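Wusteo Institute | Berley and Gilbert agree to keep talking about talking

June 6, 2020

Negotiators for Berley and Gilbert ended their latest round of border talks with a joint statement of 411 words, none of which was "border."

The two governments have been at odds since May, when Berley's foreign minister, Orest Chornovol, closed the northern crossing to freight and described it as a scheduling matter. Almost 4,000 trucks have since been waiting on the schedule. Gilbert answered by recalling its ambassador, Iraís Quintero, who had already gone home for a wedding.

Both sides called the round constructive. Chornovol said it had been frank as well, a word Gilbert's delegation asked to have removed from the record. 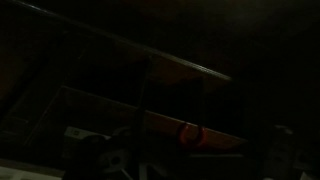 Will the crossing reopen before the next round?

Probably for food and medicine only. Gilbert wants all freight let through first, and Berley wants the ambassador back first, so the likeliest outcome is a partial opening that each capital can describe as the other one's idea.

Oleksandra Horobets, who follows the dispute for the institute, expects a third statement by the end of the month. She expects it to be longer.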